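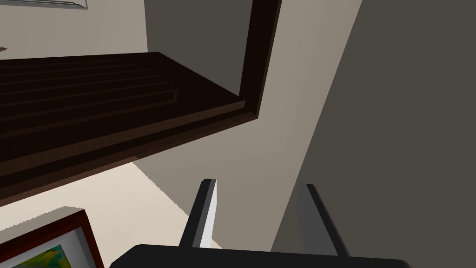
Stonework and timber survey – people wanted, paid, start soon

Kevari is looking for site assistants and two recorders for the Rostami granary survey. Posted 2020-08-04, we'll take the ad down once the places are filled, so please don't sit on it.

Short version. Old grain store, three floors, thick rubble walls, a later brick arcade on the yard side. Owner wants it reused as workshops. Before any of that we need a proper measured record of the whole building – walls, floors, roof, the lot. The last drawings we have are a set of elevations with half the openings missing and no scale bar. Not much use.

What we need

Site assistants. Holding tapes, setting out control points, labeling timbers, sketching joints, carrying ladders. You don't need a degree. You do need to be OK on scaffolding and OK with pigeons. Some lifting. Training on the first morning.

Recorders (two places). You should be able to draw a section by hand and tidy it up in CAD the same week. Some background in building history is a big help, especially vaulting and mason's marks. Tell us which buildings you've worked on and what you personally drew. If you've only done student surveys, say so, that's fine.

Also – one person who can read old building accounts. Payments to masons, lime deliveries, cartage, that kind of thing. The handwriting gets rough in the later volumes. Mostly desk work, can be done from home once the scans are ready. Ilaria Colombo is running this part so write to her direct, not to the survey desk.

About the building

Total floor area 1,192 square meters over the three levels. We've numbered 63 openings so far, doors and windows together, and the attic isn't done. The arcade has pointed arches at one end and round ones at the other, and the two don't line up with the floor behind. Nobody's sure which came first. Ekska did a short condition report in May, mainly the roof, and it recommends new gutters on the north side before winter. You'll get a copy when you start. Please read the bit on the stair.

Hours and pay

Site work is Monday to Thursday, 8 to 4, half hour for lunch. Four weeks, could run to five if the weather's bad. Site assistants get 700 a week. Recorders more, depends on experience, we'll talk. Accounts reader is paid by the volume.

There's also a travel allowance, up to 200 for the whole job, keep your reciepts. No housing. Oriana has a list of rooms in town that past crews have used, ask her, but book it yourself.

Masks indoors, and no more than two people per room on the upper floors. Bring your own pencils, tape and gloves, we aren't sharing tools this time. Hard hats supplied. Boots with a proper toe, no sneakers, you'll be sent home.

The attic floor is closed until the Roremus people have put their props in. Please don't ask to go up on the visit day.

How to apply

Send one email with:
- your name, phone and the dates you can do
- which job (assistant, recorder, accounts)
- a page on your experience, a page is plenty
- recorders only: two drawings, PDF, not a whole portfolio
- name of someone we can call

Site assistants and recorders write to Oriana Yáñez at the survey desk. Put "granary" in the subject line or it goes in with the general mail and I may not see it for days. Files over 10 MB bounce.

We're reading applications as they come in. No fixed closing date. If you get through you'll have a phone call first, fifteen minutes or so, then a visit to the building so you can see what your getting into. Visit isn't paid but we do cover the bus.

Part time? Possibly for assistants, if you can do two full days back to back. Not for recorders, sorry – the drawings have to keep pace with the scaffold and it moves every week.

Under 18s no, insurance won't have it.

Questions by email please, the site phone doesn't get a signal inside the walls.

Oriana Yáñez
Survey desk, Kevari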